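ロボット部・学生プロジェクト掲示板 > マニピュレーション > 配膳課題

スレッド:皿の縁をつかむ動作で成功率が頭打ちになっている件

1 投稿者:maeng_arm
大学のサークルで配膳課題をやっています。二本指のグリッパーで、皿の縁を挟んで隣のトレーに移すという内容です。学内発表会の課題の一つで、制限時間内に何枚移せるかではなく、連続で何回失敗せずに移せるかが評価されます。

4月から始めて、遠隔操作で集めたデモが400本になりました。これで学習させた方策を動かすと、皿の縁までは行くのですが、挟むところで失敗します。100回試して成功は37回でした。失敗の多くは、指先が縁の手前で閉じるか、縁を上から押してしまうかのどちらかです。

カメラは手首に一台、机の横に一台。指は透明な先端に、茶色いパッドのついた本体という構成です。パッドは前の代の先輩が付けたもので、今年は触っていません。

データを足すべきか、カメラか、指の形か、どこから手を付けるのがいいか意見をください。

2 投稿者:hoiyan_p
デモ400本で37回なら、本数の問題ではない気がします。うちの班は去年コップの課題で似たことになって、デモを倍にしてもほとんど変わりませんでした。

質問が三つあります。
・デモを取った人は何人ですか
・皿の置き方はどのくらい変えていますか
・縁に近づくときの手首の角度は毎回同じですか

3 投稿者:maeng_arm
>>2
操作したのは三人です。Gilさんと自分が大半で、残りを一年生のSeolさんが取りました。
皿の位置は机の上でそれなりに動かしています。レモンを皿に添えて置くのは課題の指定です。飾りを落とさずに運べるかも見る、ということらしいです。
手首の角度は人によって違います。Gilさんは寝かせ気味、自分は立て気味です。

4 投稿者:umum
角度が混ざっているのが原因では。縁をつかむ動作は角度が少し違うだけで指の閉じ始めの位置がずれます。二通りのやり方が半分ずつ入っていたら、平均のような動きになって手前で閉じるのは普通に起きます。

まず一人分だけで学習し直して比べるのが先だと思います。カメラや指に手を付けるのはそのあとでいい。

5 投稿者:ahrin_gil
操作していた本人です。角度を混ぜたのは自分の希望でした。皿の縁が机の端に近いときは、立てたままだと腕の関節が限界に当たります。一通りに絞ると、届かない場所が出ます。

なので>>4の案は比較としてはやりますが、最終的にそれで出るつもりはありません。

6 投稿者:umum
>>5
届かない場所があるなら、発表会の皿の配置範囲を先に確認したほうがいいのでは。要項に範囲は書いてありませんか。範囲内で全部届くなら、混ぜる意味がなくなります。

7 投稿者:ahrin_gil
要項には「審査員が任意に置く」としか書いてありません。去年は机の奥側に置かれた班がありました。

8 投稿者:kitchen_bot
横から失礼します。白い皿で明るい机だと、手首カメラで縁が見えていないという可能性はないですか。うちは白い皿を青い皿に替えただけでだいぶ良くなりました。課題で皿の色が指定されているなら無理ですが。

手首カメラの画像を一枚貼ってもらえると話が早いです。

9 投稿者:maeng_arm
>>8
皿の色は指定です。白の平皿、配布されたものを使います。トレーは班で用意してよいことになっていて、うちは暗い青緑のものにしました。

縁に指先が来たところの手首カメラを一枚置いておきます。 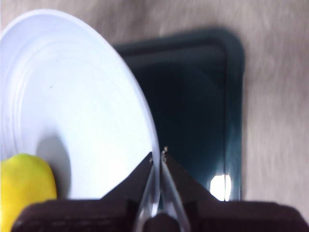 手首カメラ。指先が皿の縁にかかる位置。左下はレモン。

見た感じ、縁は人間の目では分かります。トレー側に光の反射が出ているのと、皿に影が落ちているのが少し気になっています。

10 投稿者:kitchen_bot
ありがとうございます。思ったより縁は見えていますね。トレーが暗いので、重なっているところの縁ははっきりしています。この位置なら色の問題は小さそうです。むしろトレーと重ならない側、机を背景にして縁をつかむときのほうが難しいはずです。失敗はどちら側に多いですか。

11 投稿者:hoiyan_p
影は無視しないほうがいいと思います。皿の白い面に影が出ていると、照明の位置が変わったときに影の位置も変わります。デモを全部同じ部屋の同じ照明で取っていたら、方策が影を手がかりにしている可能性があります。発表会の会場は体育館なので、照明は確実に違います。

あと指先ですが、右の透明な先端に小さいものが付いていませんか。茶色っぽい粒のように見えます。

12 投稿者:maeng_arm
>>11
付いていますね。言われるまで気付きませんでした。何なのかは画像では分かりません。デモを取る前に指先を拭く手順は決めていませんでした。

照明は全部同じです。窓のカーテンも閉めています。

>>10
側ごとの集計は取っていませんでした。ログに皿の座標は残っているので、出せると思います。

13 投稿者:umum
粒一つで成功率が変わるとは思いませんが、拭く手順は決めておいたほうがいいです。透明な先端は汚れると画像上の見え方が変わるので。

それより、透明な指は手首カメラで位置が分かりにくくないですか。この画像でも、指先で見えているのは主に輪郭の光っている線です。背景が白い皿のときは線も薄くなるでしょう。先端に色のテープを細く巻くと安定すると思います。

14 投稿者:kitchen_bot
>>13
テープは反対です。皿の縁を挟むとき厚みが変わるし、端がめくれると毎回見え方が変わる。指の開きは関節の値で分かるのだから、画像で指先を見つける必要はそもそも薄いです。手首カメラと指の位置関係は固定ですし。

15 投稿者:umum
>>14
位置関係が固定なのはカメラの取り付けが緩んでいない場合の話です。学生が毎週外して付け直している装置でそれを前提にするのは危ないと思います。うちは付け直しで数ミリずれていて、それに一か月気付きませんでした。

テープが嫌なら油性ペンで側面に印を付けるだけでもいい。

16 投稿者:kitchen_bot
>>15
ペンならいいと思います。ただ、ずれを見つけるなら印より、毎回同じ治具を挟んだ画像を撮って前回と比べるほうが確実です。

17 投稿者:yeji_s
一年のSeolです。デモを少し担当しました。

自分の分は、失敗しかけて途中でやり直したものがけっこう入っています。縁を一回押してしまって、少し上げてからつかみ直した、というものです。最後に皿がトレーに乗っていれば成功として保存していました。消したほうがいいでしょうか。

18 投稿者:umum
消したほうがいいです。押してしまう動作をそのまま学習しています。最初の投稿の「上から押す」失敗はこれでは。

19 投稿者:hoiyan_p
>>18
全部消すのは賛成しません。押したあとに持ち直す部分は、方策が失敗から戻るための貴重なデータです。押すところまでを切り落として、戻る動作から先だけ残すのがいいです。手間はかかりますが、撮り直すより早い。

20 投稿者:umum
>>19
切る位置を人によって変えると、またばらつきの元になります。本数が少ないなら消して撮り直したほうが早い。何本ありますか。

21 投稿者:yeji_s
やり直しが入っているのは40本はないと思います。動画を見て数え直します。

22 投稿者:maeng_arm
Seolさん、申告ありがとう。成功の基準を「最後に乗っていれば可」としか決めていなかったのは自分です。基準を書いた紙を操作卓に貼ります。

ここまでの意見をもとに、順番を次のようにします。

一、皿の座標ごとに失敗を集計する(トレーと重なる側とそうでない側を分ける)
二、やり直しの入ったデモに印を付け、除いた場合と切った場合の両方で学習する
三、角度を一通りに絞ったもので学習し、混ぜたものと比べる
四、照明を変えて試す

指先の印は一のあとに付けます。途中で見た目を変えると前の結果と比べられなくなるので。

23 投稿者:ahrin_gil
三は自分のデモだけと、Maengくんのデモだけの二通りにしてください。立て気味だけでやって「絞ったほうが良い」と言われても納得できません。

24 投稿者:maeng_arm
了解です。二通りやります。

25 投稿者:egger_club
別の大学ですが同じ課題に出ます。参考までに、うちはレモンのほうで苦労しています。縁を持ち上げると皿が傾いて転がるので、持ち上げる速度を落としました。そちらはレモンは問題ないのですか。

26 投稿者:maeng_arm
>>25
つかめた回に限れば、落としたことはほとんどありません。縁がつかめない段階なので、そこまで試せていないというのが正しいです。持ち上げの速度はどのくらい落としましたか。

27 投稿者:egger_club
>>26
元の半分です。ただし学習データの速度を落としたのではなく、方策が出した動きを再生側で遅くしています。つかむ瞬間まで遅くすると縁から滑ったので、持ち上げに入ってから切り替えています。切り替えの判定は指の電流値です。

28 投稿者:hoiyan_p
>>27
再生側で遅くすると、方策から見た画像の変わり方がデモと違ってきませんか。

29 投稿者:egger_club
>>28
違ってきます。持ち上げの途中で手が震えることがあります。それでも落とす回数は減ったので、今はこのままにしています。

30 投稿者:maeng_arm
途中経過です。2026年8月1日時点の結果を書きます。

集計:トレーと重なる側の縁をつかむ場合と、机だけを背景にする場合とでは、後者に失敗が偏っていました。>>10の予想どおりです。机は明るいベージュなので、白い皿との差が小さいです。

やり直しデモ:除いた場合と、押すところを切った場合で学習しました。どちらも「上から押す」失敗は減りました。二つの差は、今の試行回数では何とも言えません。

角度:Gilさんの分だけ、自分の分だけ、混合の三つを比べました。手前の範囲では自分の分だけが一番良く、奥まで含めるとGilさんの分だけが一番良かったです。混合はどちらの範囲でも二番目でした。

照明はまだ試していません。

31 投稿者:umum
混合がどちらも二番目なら、奥に置かれる可能性がある以上、寝かせ気味に統一でいいのでは。>>4で書いたときは立て気味のほうが良いだろうと思っていたので、そこは外れました。

32 投稿者:ahrin_gil
自分の分だけだと、手前で指の背が机に当たることが何回かありました。統一するなら手前用に少し角度を変えたデモを足したいです。

33 投稿者:umum
>>32
足すとまた混ざります。

34 投稿者:ahrin_gil
>>33
場所によって角度が決まっていれば、混ざっても問題は小さいと考えています。今までは同じ場所で二人の角度が違っていたのが問題だったので。

35 投稿者:hoiyan_p
>>34に賛成です。皿の位置ごとに角度を決めて、全員がそれに従う形ですね。机に区画のテープを貼ると画像に写り込むので、横のカメラの画面側に線を重ねて表示するといいです。

36 投稿者:kitchen_bot
机を背景にした側については、暗いマットを敷くのは要項でだめですか。

37 投稿者:maeng_arm
>>36
机の上に追加で物を敷くのは不可です。トレーだけが班の持ち込みです。トレーの位置も審査員が決めるので、いつも重なる側からつかむというわけにもいきません。

机を背景にした側のデモを100本足すことにします。角度は>>34の方式で、やり直しが入ったら保存しない。指先は毎回拭く。照明はカーテンを開けた日と閉めた日で分けて取ります。

38 投稿者:yeji_s
横カメラの画面に線を重ねるのは自分がやります。今日の分の指先は拭きました。

39 投稿者:umum
カーテンを開けるなら、時刻も記録しておいてください。あとで影の向きを分けて集計できます。

40 投稿者:maeng_arm
>>39
ログに時刻は入っています。カーテンの開閉はファイル名に付けます。100本取れたらまた書きます。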